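Snacks, Drinks and the Gray Table: Frequently Asked Questions

Nirkelton Shared Workrooms
Last updated Thu 10 August

Welcome to the snack FAQ. It exists because the old snack policy was one sentence long ("Be reasonable") and produced 43 emails in its first month. If your question isn't covered, write to Anwara Weerasinghe at the front desk. Please check the list first. She can tell when you haven't.

THE BASICS

Who are the snacks for?

Members, day-pass holders and their guests. A guest is someone you came in with or are expecting. Somebody you met in the elevator on the way up is a stranger with good timing, and should buy a day pass.

Are they free?

They are included in your membership, so you have already paid for them and may as well enjoy them. Day-pass holders get one drink and one bag of something. Members have no fixed limit, but see "How many is too many?" further down.

Where do I find them?

Cold drinks are in the fridge by the Guvwood Room. Chips, crackers and the granola bars with the complicated wrappers are on the shelves next to it. Anything put out on the gray table is up for grabs unless it has a name on it.

Who picks what we stock?

You do, in theory. There is a request sheet taped to the fridge door. Anwara reads it every other Monday and orders from Talukder, our supplier, who sometimes has what we asked for. Substitutions are Talukder's decision and there is no point being angry at the shelf.

CHIPS

Why is there always salt and vinegar?

Because it won. We held a flavor vote last October and salt and vinegar finished first with 29 votes. Plain salted came second. Several people wrote in "anything but salt and vinegar," and those ballots were read with sympathy and then counted for nothing.

Can we vote again?

Next October. Campaigning in the hallway is allowed. Campaigning during other people's phone calls is what got the last vote talked about.

Can I leave an open bag on the table for later?

You can leave it, but it won't be there later. An open bag on the gray table is understood to be a gift to the floor. If you want to keep your chips, fold the top over, use one of the clips from the drawer and write your name on it. Names must be legible. Initials are not enough in a building with this many Js.

An unopened bag may stay on the table as long as it likes. Lay it flat, please. Bags propped against things slide down during meetings and everybody jumps.

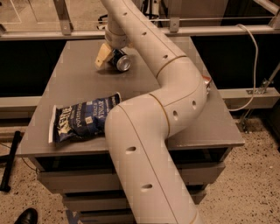
CANS

Can I put a can down on its side?

A full, sealed one, if you must, though it will roll the first time anyone leans on the table. Anything opened stands upright. We had the gray top refinished after the ginger beer episode and would like to get some years out of it.

Where do the empties go?

In the blue bin under the window. Tip out the last mouthful in the sink first. The bin has no liner, and what drips through it ends up on the carpet, where it becomes a topic.

Should I crush them?

Please don't. The collection people take them whole, and crushed cans have edges. It is also very loud. We know it's satisfying.

Does anyone keep track of the deposit money?

Yes. Last year the building returned 3,422 cans, and the money went toward the new coffee grinder. The year before it was 1,947. We would like to say this shows a growing commitment to recycling, but we also bought a bigger fridge.

How do I tell whether a can on the table is finished?

Pick it up. If it's heavy, put it back where you found it and walk away looking natural. If it's light and has been sitting alone since lunch, it's an empty, and you are now the person holding it. The bin is under the window.

THE TABLE

Can I book the gray table?

No. The table is first come, first served, and has been since the Bustuva people reserved it for an entire quarter and used it mostly for coats. The rooms can be booked through the front desk in the usual way.

What do I wipe it with?

A damp cloth. The cloths live on the hook beside the sink and the spray lives underneath. Salt and vinegar dust needs two passes, because the first one only moves it around. Do not use the rough side of the sponge. The pale patch near one corner is where someone did.

Can I eat a proper meal at it?

Yes, with a plate. Soup is permitted but discouraged. Fish is permitted, and you will find you have the table to yourself.

Who clears it at the end of the day?

Whoever is last out. Sealed things go back on the shelves or in the fridge, opened things go home with you or into the trash, and the table gets one wipe. This takes less time than the email explaining why it wasn't you.

OTHER MATTERS

How many is too many?

We were hoping not to have to give a number. If you need a tote bag to carry them, it's too many. If you have stopped buying groceries, come and talk to Anwara and she will be kind about it.

Can I bring in my own snacks to share?

Please do. Leave them in the original packaging so that people with allergies can read the label. Homemade things should come with a note listing what's in them. "Mostly oats" is not a list.

Is there a vegan option?

There are several, and they're on the second shelf. Please put them back on the second shelf if you take one out to read the ingredients.

What happened to the wasabi peas?

We are still looking into it.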